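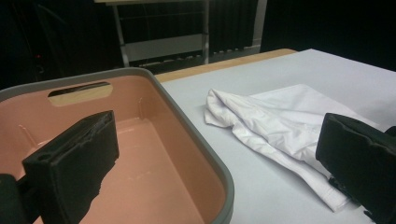

Figure 1. View from the camera on the hand-held gripper, with the basket and one cloth on the table.

Comparison of two finger types for a hand-held gripper in a cloth sorting task

Project report, submitted 7th October
Supervisor: Alistair Drummond

1. Introduction

In this project I compared two types of fingers for the same hand-held gripper. The task was to pick up one piece of crumpled cloth from a table and put it in a plastic basket. The gripper is moved by a person and a camera is fixed on it, so each trial gives a video together with the opening of the fingers. Later these recordings are used to train the arm in our laboratory, but the training is not a part of this report.

The question I was given was simple: which fingers should the next group use? Before my project, the group had used the Kragh fingers, which are thick, stiff blocks. In February the laboratory received a second set, the Hatard fingers, which are thinner and bend a little at the end. There was no written comparison between them.

2. Equipment

Figure 1 is taken with the Kragh fingers. They are black and matte, and the top edge is chamfered. At the left finger it is possible to see that the edge has become rough from wear. I did not replace this pair, as I wanted to test the fingers in the condition in which the students use them. I understand that this is a weak point of the comparison, and I return to it in section 5.

The gripper body is a Lodix model with a trigger. The recording software is Clenport, version 2. I used the standard settings in both cases and changed only the fingers. It takes a few minutes to change them, and after this the opening must be calibrated again. During the first tests I forgot the calibration once and had to remove all the recordings of that morning.

3. Method

The basket was always placed on the left of the cloth. Before every trial I dropped the cloth on the table from the height of my elbow and did not arrange it. One trial was counted as successful if the cloth was lifted at the first closing of the fingers and was fully inside the basket at the end. If a part of the cloth was hanging over the rim, I counted it as a failure.

I made 600 trials with the Kragh fingers. With the Hatard fingers I planned the same number, but 22 recordings were damaged when the disk became full, so 578 remained. The total is 1,178 trials.

4. Results

With the Kragh fingers there were 101 failures in 600 trials. With the Hatard fingers there were 64 failures in 578 trials. In percent this is 16.8 and 11.1.

The type of failure was also different. The Kragh fingers mostly failed at the start, when the cloth was lying flat and there was no fold to hold. The blocks closed above the cloth and slid over it. When there was a high fold they held it very well, and I rarely lost the cloth on the way to the basket. The Hatard fingers could go under a flat hem more easily, but they lost the cloth more often during the movement, especially if I turned my wrist quickly.

There is also a difference in the video. The Kragh fingers are wide and they cover a part of the basket and of the cloth. For a person this is not a big problem, but the point where the finger touches the cloth is often hidden. With the thinner fingers this point is easier to see.

5. Discussion

The Hatard fingers had fewer failures, but I would not say that they are better for all tasks. I tested only light cloth. Another problem is that I did the Kragh trials first, and I became more skilled with the gripper during the project. A part of the difference can come from this. It would be better to change the fingers after every small group of trials, even if the calibration takes time.

The wear of the Kragh pair should be checked as well. A new pair was ordered but did not arrive before the end of my work.

My recommendation is to use the Hatard fingers for flat cloth and to move slowly after the grasp. For heavy towels I have no data.

We use cookies to improve your experience on this site. By continuing to browse you accept our cookie policy. Accept all | Manage settings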